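In praise of the drawer full of odds and ends

Every house I have ever loved had one. In my grandmother's kitchen in Nirevdale it was the third drawer down, left of the cooker, and you had to lift it slightly before it would open. String, candle stubs, a key to a shed that had been pulled down before I was born, fuses, a tape measure from a carpet shop, and the good scissors (which were never supposed to be in there at all). I spent whole rainy afternoons with that drawer on my lap and I don't think I was ever bored.

So I was sorry to see how many of the tidying guides now treat the odds-and-ends drawer as a sort of moral failing. I have read two of them this month. One wants everything in the house to belong to a category, and every category to have a labelled box. The other suggests a yearly purge in January, with a bag in each hand. Both are cheerful and well meant, and I got some very good advice about towels out of the second. But on the matter of the drawer I think they are plain wrong!

Think about what goes in there. It is the stuff you can't name yet. A small metal bracket comes away from the back of something, and you don't know what it was holding, and you aren't daft enough to throw it out. Where would the labelled box be for that? You put it in the drawer, and 12 weeks later the blind in the spare room starts to sag and you know exactly what you're looking at. I have had this happen with a bracket, a rubber foot and the little cap off a radiator valve, and each time I was so pleased with myself that I told everyone at work.

My friend Nobuhle Venter keeps hers in an old Ndlovu biscuit tin, and when she moved to Serkham last year she emptied it on the new kitchen table before she'd unpacked a single plate. We went through it together on the Sunday. There was a button from her school blazer in it, and a bus token, and 31 pen lids — I did count those, she had a bet on with her brother. It took us until dark. I learned more about her that afternoon than I had in years of having lunch together.

I do see the other side. A drawer that won't shut is a nuisance, and flat batteries shouldn't be lying about loose with coins and keys. Ours at home reached the point where my husband couldn't find the tin opener, and that was a fair complaint. I'm all for taking things out now and then, having a proper look, and letting the dried-up glue go.

What I'd hate is for children to grow up in houses with nowhere to rummage. Rummaging is a lovely thing to be good at. You go in with your fingers as much as your eyes, you get sidetracked, you find the thing you wanted last spring. My niece, who is seven, has already asked for the Skaser shoebox from the top of my wardrobe, and she's having it, foreign coins and all.
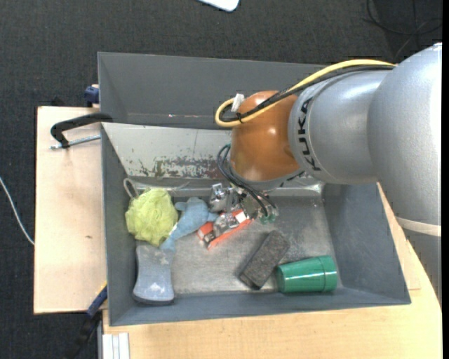 A rummage among small things, with a KUKA arm.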